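Search help articles
Type your question

Varkard Hand-Held Gripper Kit: Frequently Asked Questions
3 min read
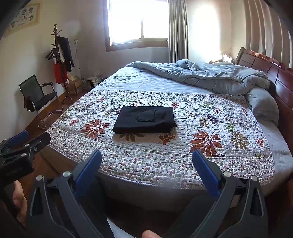
Folded black garment on a quilted coverlet, gripper jaws open.

What is the Varkard kit for?
Recording household chores by hand so a robot arm can be trained on them. Folding clothes and making beds are the most common jobs our customers record.

What comes in the box?
2 grippers, 2 chargers, a spare set of finger pads and a carry case. The tablet is sold separately.

Do I need a robot to use it?
No. You hold the grippers yourself. Recordings can be exported later for any arm on the Driletari compatibility list.

How much does it cost?
The kit is $547. Customers in Lyons can pick up their order from the Lavbridge counter and skip the shipping charge.

Can I use it on patterned bedding?
Yes. Prints and quilting are fine. Daylight from a window is fine too, but try not to face it straight on for a whole session.

How long should one recording be?
Keep each one under 3 minutes. Longer files upload slowly and are harder to trim.

The jaws feel stiff. Is that normal?
New units loosen up after a few sessions. If one still sticks, stop using it and write to support. Please do not oil the pivots.

Can I return it?
Yes, within 30 days, with all parts. Kits bought in May fall under the old terms printed on the receipt.

Who do I contact about a school or lab order?
Priya Van Dusen handles group orders at Lavbridge.

Last updated 6 June 2026

We use cookies to remember your settings. Accept / Manage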